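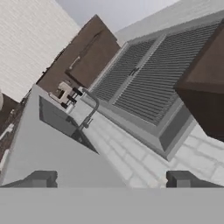 How does a robot decide what to do?

A robot arm has motors, wires and metal parts, but none of those can decide anything. The deciding is done by software. Software is a long list of instructions that a computer follows, one after another, very fast.

This page follows one job, turning on a kitchen tap, and looks at the software a robot needs to do it.

Practising in a pretend kitchen

Robots often practise inside a computer before they try anything for real. The program that makes the pretend world is called a simulator. It works a bit like a video game. Someone builds a kitchen in it, with a counter, a sink, a tap, cupboards and a window, and then puts a robot inside.

Our simulator is called Kodov. It does more than draw the kitchen. It also works out what happens when things touch. If the robot bumps a cupboard in Kodov, the cupboard pushes back, and the robot stops. No real cupboard gets a dent.

Kodov can also change the kitchen. It has 51 kitchens to choose from. In one of them the cupboards are brown and the wall has white tiles. In another the sink is on the other side of the room. If a robot only ever practised in one kitchen, it might learn that kitchen by heart and be lost in yours.

Seeing

A camera on a robot's wrist sees what is in front of the gripper, and the gripper's two fingers are in the view as well. When the wrist turns, the camera turns with it, so the whole kitchen can look as if it is leaning over. The kitchen has not moved.

Try it yourself. Tilt your head until your ear is near your shoulder. The room looks much the same to you, because your brain knows your head is tilted. A computer has to be told. The software keeps track of how far each joint of the arm has turned, and uses those numbers to work out which way is up.

Next it has to find the tap. A picture in a computer is a grid of tiny coloured squares called pixels, and each one is stored as numbers. The part of the software that makes sense of those numbers is called perception. Ours is named Clurik. Clurik was shown 1289 pictures of sinks and taps, with the tap marked in each one, until it got good at finding taps in pictures it had not seen before.

Clurik still makes mistakes. A grey tap near a grey sink is harder to pick out than a red one would be. For this reason Clurik gives a score along with every answer, to say how sure it is. If the score is low, the robot moves its wrist a little and looks again.

Planning

Now the robot knows where the tap is, and it needs a way to get there. Working this out is called planning. Our planner is called Zikel.

Zikel starts with where the gripper is and where it needs to be. Then it tries out different paths. A path that goes through the counter is thrown away. So is a path that hits a cupboard, or bends the arm further than it can bend. Zikel may try up to 2 thousand paths before it keeps one, and this takes less time than you need to read this sentence.

It also has to think about the fingers. The gap between them must be wide enough for the tap's lever to fit, and the fingers must arrive facing the right way round.

Moving

A plan is only a plan. The last part of the software is called control, and it tells each motor how hard to push. It checks many times every second whether the arm is where it should be. If the arm is a little too low, the software pushes it up a little. If it has gone too far, the software brings it back.

You do the same when you carry a full cup of water. You watch the water and keep making small changes with your hands.

Words to remember

Simulator: a program that makes a pretend world for practising in.
Perception: working out what is in a picture.
Planning: choosing a safe path.
Control: moving along the path and fixing small mistakes.

Something to try

You need two people and an empty plastic cup. One person is the robot and closes their eyes. The other is the software and gives instructions, such as "move your hand left" or "close your fingers". See whether the robot can pick up the cup. Then swap over, and put the cup somewhere new.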